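Skelus Opens Hand-Guided Teaching Program for Produce Handling

WUNUMSTEAD, 12/11/22 -- Skelus, a maker of robot teaching software, has opened a program in which people with no programming background show a robot arm how to handle delicate produce. The program is run at the company's Wunumstead workshop with Peeters, a fruit packing firm, and Hiltine, which supplies the remote control stations.

Operators teach each task in one of two ways. In the first, the operator takes hold of the arm and moves it through the job by hand. In the second, the operator sits at a Hiltine station and drives the arm with a pair of handheld controls. The software records the position of every joint, the opening of the gripper and the view from a small camera at the wrist.

Skelus has collected 572 demonstrations so far. Of these, 300 were made by remote control and the rest by hand guiding. Thirteen operators took part, most of them packing line staff from Peeters. Each had a short practice period before recording began.

The work covers picking up a bunch, turning it, setting it down and separating it from others it is touching. Bunches are harder to teach than single items. They bend when lifted, the berries shift, and stems catch on one another. Packing staff tend to go in slowly, stop at first contact and then change their angle before closing. Skelus wanted those small corrections in the recordings, so operators are told to carry on after a poor grasp and fix it. Demonstrations are only thrown out when the recording itself fails.

Hand guiding gives smoother paths, according to the company, but the operator's arms can block the workspace. Remote control keeps the workspace clear and takes longer to learn. The program will go on using both.

Peeters will begin its own review of the recordings in March. Skelus plans to offer the teaching software to other packing firms once that review is done -- pricing has not been set.
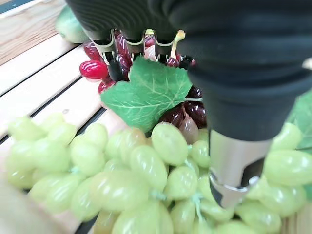
Demonstrations in the current set use artificial fruit, which keeps its shape and color from one session to the next and can be laid out the same way for each operator. Red, green and dark purple grapes are put close together, with leaves among them, so that the metal fingers have to reach into a crowded group. Work with fresh fruit is planned for a later stage. Packing firms interested in sending staff to a teaching session can contact the Skelus office in Wunumstead.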